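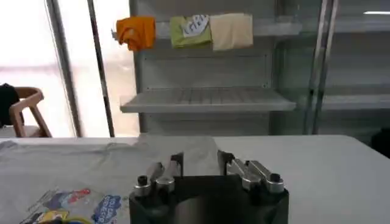

Ein T-Shirt mit großem Aufdruck sei für die Griffplanung lange schwieriger gewesen als ein einfarbiges Handtuch, heißt es bei Mandetti, und die neue Fassung der Software müsse sich vor allem daran messen lassen. Das Unternehmen setzt das Programmpaket Grikgate seit dem Frühjahr im Probebetrieb ein und hat die Änderungen, die das Institut Vedmont nun zur allgemeinen Nutzung freigibt, vorab geprüft.

Grikgate übernimmt die Wahrnehmung und die Bewegungsplanung für Roboterarme, die Kleidungsstücke und andere Textilien aufnehmen, ausbreiten und ablegen. Mit der am Donnerstag vorgestellten Version 3 trennt das Institut erstmals die Erkennung der Stoffkontur von der Auswertung der Oberfläche. Bislang wurden beide Schritte von einem gemeinsamen Modell ausgeführt. Dies führte dazu, dass kräftige Farbkanten innerhalb eines Aufdrucks gelegentlich als Saum oder Falte gewertet wurden und der Greifer an einer Stelle ansetzte, an der kein Stoffrand vorhanden war.

Die Konturerkennung arbeitet künftig vorrangig mit Tiefendaten. Farbinformationen werden erst in einem zweiten Schritt hinzugezogen, wenn sich der Stoff in der Höhe kaum von der Unterlage abhebt. Betroffen sind insbesondere helle Stücke auf weißen Arbeitsflächen. Für diesen Fall kann in der Konfiguration ein Schwellenwert hinterlegt werden, unterhalb dessen das System keine Griffposition ausgibt und stattdessen eine neue Aufnahme aus geänderter Höhe anfordert.

Grundlage der Überarbeitung ist ein erweiterter Bestand von 1226 Aufnahmefolgen aus der Sicht der Handgelenkkamera. Davon entfallen 463 auf Kleidungsstücke mit Aufdruck, die in der vorangegangenen Version nicht gesondert erfasst waren. Die übrigen Folgen umfassen einfarbige Hemden, Tücher und Handtücher, die flach, faltig oder teilweise übereinander auf einem Tisch liegen, sowie Tücher, die von einer Stange abgenommen werden. Die Beschriftung der Folgen wurde nach Angaben des Instituts vollständig neu vorgenommen, nachdem sich ältere Markierungen an den Ärmelansätzen als uneinheitlich erwiesen hatten.

Eine weitere Änderung betrifft den Planer. Er berechnet vor jedem Griff mehrere mögliche Ansatzpunkte und verwirft diejenigen, bei denen die Finger des Greifers im geöffneten Zustand eine benachbarte Falte berühren würden. Die Geometrie der Finger wird dazu aus einer Beschreibungsdatei gelesen. Für Greifer mit Gelenkfingern ist zusätzlich anzugeben, wie sich die Außenmaße über den Öffnungsweg verändern; eine pauschale Hüllform wird von der neuen Version nicht mehr angenommen. Bestehende Beschreibungsdateien müssen daher vor der Umstellung ergänzt werden. Ein Prüfwerkzeug, das fehlende Angaben meldet, liegt dem Paket bei.

Die Anbindung an die Steuerung wurde gemeinsam mit Kjærgaard überarbeitet. Das Unternehmen stellt die Schnittstelle bereit, über die Grikgate seine Bahnen an den Arm übergibt. Wird eine Bahn während der Ausführung verworfen, etwa weil sich der Stoff beim Anheben verschiebt, hält der Arm nun an der letzten freigegebenen Position und wartet auf einen neuen Plan. In der bisherigen Version kehrte er stets in die Ausgangsstellung zurück. Das frühere Verhalten bleibt als Einstellung erhalten und ist bei Anlagen mit mehreren Armen weiterhin vorgeschrieben.

Aus dem Probebetrieb gingen beim Institut 47 Fehlermeldungen ein. Der überwiegende Teil ist nach Auskunft der Entwicklungsgruppe mit der jetzt veröffentlichten Fassung behoben. Offen bleiben Meldungen zu hängenden Textilien, die sich auf der Stange berühren oder überlappen. Die Software behandelt zwei solche Stücke mitunter als ein einziges und schlägt einen Griff in der gemeinsamen Kante vor. Bis zu einer Korrektur empfiehlt Vedmont, Stücke auf der Stange mit Abstand aufzuhängen oder die Griffposition von Hand zu bestätigen.

Mandetti bewertet die Trennung der beiden Erkennungsschritte als Fortschritt, weist jedoch auf den höheren Rechenaufwand hin. Auf älteren Steuerrechnern verlängere sich die Wartezeit vor dem ersten Griff spürbar. Das Institut hat eine sparsamere Variante des Tiefenmodells angekündigt, die im Dezember folgen soll.

Die neue Version steht allen registrierten Einrichtungen über den bekannten Zugang zur Verfügung. Die Vorgängerversion wird bis zum Erscheinen der sparsameren Variante weiter mit Korrekturen versorgt. Einrichtungen, die eigene Aufnahmefolgen beisteuern möchten, finden die Vorgaben zu Dateiformat, Kamerakalibrierung und Beschriftung in der Dokumentation des Pakets. Rückfragen zur Umstellung der Greiferbeschreibungen nimmt die Entwicklungsgruppe schriftlich entgegen.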